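Teaching by hand

By Nevzat Kahraman
April

Print this article | E-mail this article
Comments (10) | Shares (104)

Tülin Ağca has set up the same side of a chessboard more times than she cares to remember. She does it sitting on a stool at Kinley, a small robotics workshop above a tile showroom in Fultlow, with a lever in each hand. When she closes her right hand, a gripper closes two metres away.

The job is called teleoperation, and it is one of the older ways to show a robot a task. A person moves a pair of control arms and the working arms follow. Everything gets recorded, from the angle of each joint to what the cameras see. The recordings then go to a computer, which tries to learn the movement well enough to repeat it when the levers are left alone.

Kinley's current task is to take chess pieces from a tray and stand them on their squares. Ağca needs 200 good runs before the first training session. A run is thrown out if a piece falls over and she can't right it, or if she stops too long to think.

"It learns the stopping as well," she says. "If I dither over a bishop, it will dither over a bishop."

Her colleague Orhun Ateş prefers the other method, which is to take hold of the arm itself and guide it through the motion. He spent years doing that with paint-spraying robots at a furniture plant in Kozan. He says you feel the weight of the thing and your hands sort out the rest. The trouble is that your hands are then in the way of the cameras, and with 2 arms you soon run out of elbows.

New operators get a week of practice before any of their work is kept. Umut Gezer, who started on a Monday, spent his first shift just opening and closing the grippers. Pawns are the worst, he says, being short and close to their neighbours.
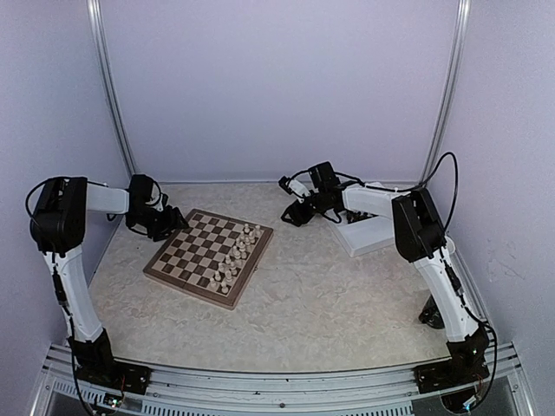 TECHNOLOGY

The light pieces go down in two rows along one side of the board, and the dark ones wait in a heap in a shallow white tray. Ağca leaves them in a jumble on purpose. A robot that has only met tidy pieces will be lost the first time it meets an untidy one, so the board gets turned at an angle too.

Chess itself doesn't come into it. The customer, a packing firm called Kulier, wants arms that can pick small, oddly shaped goods out of a bin and stand them upright in a carton. Chess pieces were cheap and came in several shapes and heights.

Ateş expects the first trained version to be clumsy. Ağca has already booked the bench for another round of recording, starting with the knights.

Print this article | E-mail this article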